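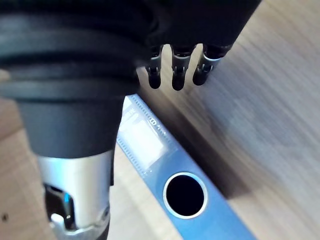 4. Fitting the filter cartridge and first start

This section is for the Wisow under-sink water filter, models with one cartridge and with two cartridges. If you have the older Ruser housing with the side valve, please read section 7 instead, as the order of the steps is different.

Before you begin

Close the cold water valve under the sink and open the kitchen tap until no more water comes out. Leave the tap open. Put a towel and a low bowl under the housing. Some water always stays in the hose.

You need the housing key from the box. Do not use pipe pliers on the housing, the plastic can crack and you will maybe see the crack only some days later.

4.1 Fitting the cartridge

1. Wash your hands. Take the cartridge out of its bag, but keep the bag label. The batch code is printed on it and our service desk will ask for it.

2. Turn the bowl of the housing to the left with the key and take it down with both hands.

3. Look at the black sealing ring. It must lie flat in its groove, without sand or hair. Put a little of the supplied grease on it with a finger. Do not use cooking oil or petroleum jelly.

4. Stand the cartridge in the bowl with the arrow to the top. It should stand straight by itself.

5. Lift the bowl and turn it to the right by hand until it stops. Then give it a quarter turn with the key, not more.

Note: On models with two cartridges the white one (sediment) goes on the side of the inlet. The blue one (carbon) goes on the side of the tap.

4.2 First start

1. Open the cold water valve slowly. The housing makes a noise while the air goes out. This is normal.

2. Let the water run for 3 minutes. At first it can be grey from carbon dust. Do not drink this water, but you can give it to plants.

3. Close the tap, wait 2 minutes and feel with a dry paper all around the ring. If the paper is wet, close the valve and repeat 4.1 from step 3.

CAUTION: Connect the filter only to cold water. Water above 40 degrees damages the cartridge.

CAUTION: If the cupboard can freeze in winter, for example in a holiday house, empty the housing before the end of November and store it indoors.

4.3 Changing the cartridge

Change the cartridge after roughly 70 days of normal use, or earlier if the water becomes slow. Write the day of the change on the sticker inside the cupboard door. Used cartridges go into the household waste. New ones can be ordered from Krishnan in Cleveton or from the shop where you bought the filter.

Text of this section revised 2018-10-21.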